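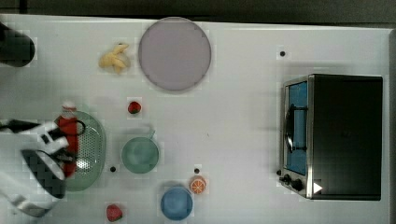 How to clean play food and toy dishes

Quick version, the baby's asleep and I've got till 4. Plastic stuff only. Wood and felt is a different job.

You need:
dish soap
white vinegar
an old toothbrush
two towels
a mesh bag

Sort first. Anything with batteries or stickers goes in its own pile and does NOT go in the water. Ask me about the Trimside register. RIP.

Fill the sink warm, not hot. Squirt of soap. Soak the plain stuff 3 minutes, swish, scrub the seams with the toothbrush. Seams are where the gunk is. Rinse.
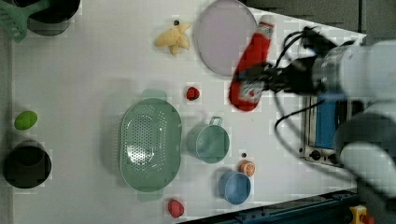
Ketchup bottle, plate and toaster oven.

Hollow pieces - squeeze them under water. If black bits come out, toss it. Don't try to save it, I lost a whole evening to one pear.

Sticky marker spots: vinegar on a rag, wait, rub. Pen won't always come off. Rigoberto Arboleda emailed that baking soda paste got it off his daughter's Istine teapot, havent tried it.

Toy appliances get a damp cloth, wrung out hard. Batteries out first. Toothbrush round the knobs, dry one.

Dishwasher? Top rack, mesh bag, no heated dry. Plates and cups only. Thin plastic warps - our Vavar saucers came out like potato chips.

Dry everything on the towels overnight, holes facing down. Dont put it back in the bin damp or you'll be doing this agian next week.

I do ours every October and then whenever somebody's been sick.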